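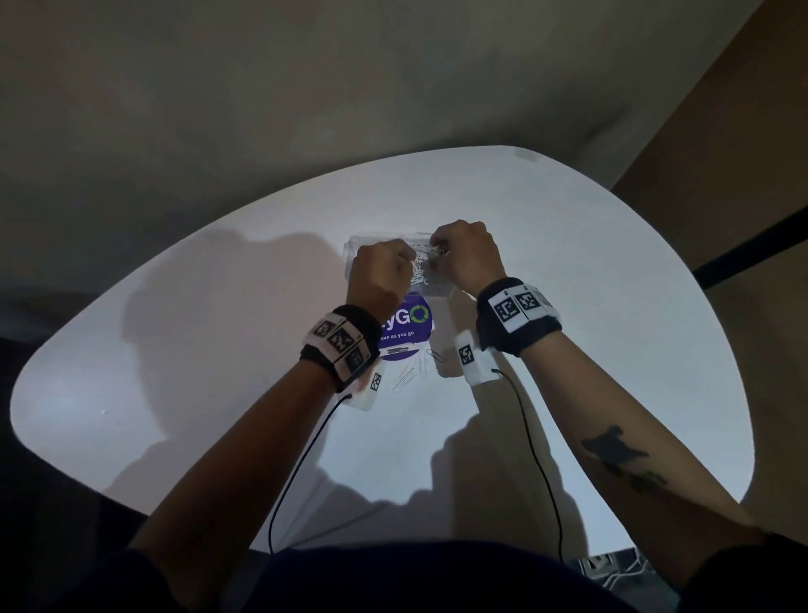

## Checkliste Wahllokal Batcombe, Gemeindesaal - Begehung mit Anmerkungen

Stand 2021-04-24, ausgefüllt von Nayeli Rivadeneyra, Wahlbezirk 21

Liebe Kolleginnen und Kollegen, ich habe mir für den Rundgang diesmal wirklich Zeit genommen und schreibe lieber einen Satz zu viel als einen zu wenig, denn beim letzten Mal standen wir morgens um sechs vor einer verschlossenen Seitentür und mussten erst in Preten anrufen. Die Punkte folgen dem Weg durchs Gebäude, von der Straße bis zur Urne.

### Zugang und Wege

- [x] **Haupteingang, Türbreite und Rampe.** In Ordnung. Die Rampe ist trocken griffig, hat aber unten eine kleine Kante, über die man mit dem Rollator ganz schön stolpern kann. Bitte die Gummileiste aus dem Lager mitbringen und vor der Öffnung auslegen.
- [x] **Beschilderung ab Parkplatz.** Zwei Pfeile hängen, der dritte an der Ecke zur Bushaltestelle fehlt noch. Wer von Dollport herüberkommt, fährt sonst glatt vorbei!
- [ ] **Seitentür als Fluchtweg.** Offen. Die Tür klemmt, und davor stehen gestapelte Stühle vom Chor. Ich habe freundlich darum gebeten, sie in den Keller zu räumen, eine Zusage habe ich noch nicht.
- [x] **Abstand der Wahlwerbung.** Das Plakat am Laternenmast hing zu nah am Eingang und ist inzwischen umgehängt. Die Partei war sehr nett am Telefon.

### Wahlraum

- [x] **Beleuchtung.** Gut, auch in der hinteren Ecke. Eine Röhre flackert, stört aber nicht.
- [x] **Wahlkabinen.** Vier Stück, alle standfest. Bei Kabine drei bitte den Winkel zum Fenster beachten - von draußen konnte man mir beim Probeschreiben über die Schulter schauen. Ich habe sie ein Stück gedreht und die Stellung mit Klebeband markiert.
- [x] **Niedriger Tisch für Rollstuhlfahrer.** Vorhanden, die Beine lassen sich feststellen.
- [ ] **Kabel der Tischlampe.** Offen. Liegt quer im Laufweg zum Ausgang. Entweder abkleben oder die Lampe an die andere Wand, mir wäre die Wand lieber.
- [x] **Feuerlöscher.** Zwei, beide mit gültiger Prüfplakette.

### Urne und Unterlagen

- [x] **Urne.** Leer geprüft, Deckel schließt, Schloss läuft leicht. Beide Schlüssel passen (beim alten Modell war das ja eine Glückssache).
- [x] **Stimmzettel.** Laut Lieferschein 3024, in Bündeln zu 50, Kartons ungeöffnet. Gezählt wird erst gemeinsam am Wahlmorgen.
- [ ] **Wählerverzeichnis.** Offen. Auf Seite 51 ist der Druck so blass, dass man die Hausnummern kaum lesen kann. Ersatzseite ist bestellt.
- [x] **Siegelband und Protokollvordrucke.** Vollständig, liegen im grauen Umschlag.

### Wahlvorstand

- [x] **Schichtplan.** Steht. Wer tauschen möchte, sagt mir bitte vorher Bescheid, ich bin da wirklich unkompliziert.
- [ ] **Verpflegung.** Offen. Die Bäckerei Muñoz liefert wieder, braucht aber noch die Anzahl der vegetarischen Brötchen.
- [x] **Notfallnummern.** Hängen am Tisch der Schriftführung und innen an der Saaltür.

Die offenen Punkte gehe ich Anfang Juni noch einmal durch, dann auch mit dem Hausschlüssel für den Keller. Wer mitkommen mag, ist herzlich willkommen, Kaffee bringe ich mit.

Nayeli Rivadeneyra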